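Camera and Gripper Trials, February

Nurilix compared two camera positions for close-range work with a two-finger gripper: one mounted at the wrist and one set beside the workspace. Fahad Magsi ran the arm and Rafia Rajput kept the logs. Each camera position was given 60 trials under the same controller settings, and 2,944 images were kept for review. Lighting was left as found, with no extra lamps. The pictures are in no particular order. 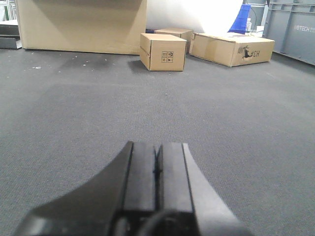
Wrist camera, fingers nearly closed. The gripper fills the lower center of the view, with carpet and cardboard boxes beyond it. 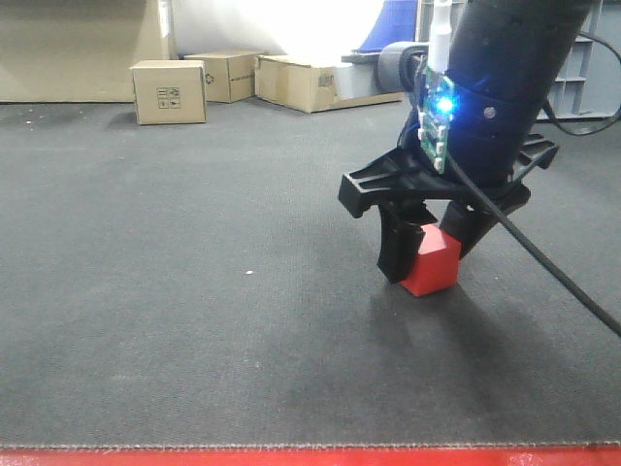

Gripper at the red cube, from the workspace camera. The blue LED is on the circuit board near the lower end of the arm.
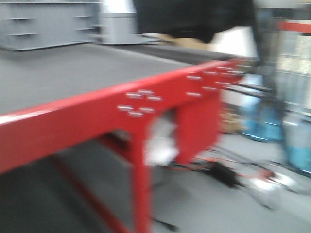 Workspace camera, red table frame, heavy motion blur. The slots in the front beam show as pale dashes.

Are blurred images removed before the two camera positions are compared?

They stay in the set and are marked in the log. Sumeya Ambaye tagged 103 images as blurred, and the comparison is computed with and without them. Both results go in the results table. Exposure time was fixed for the February trials and will be varied in the next round, starting with the wrist camera. Requests for the logs go to Farzana Kakakhel at Nurilix.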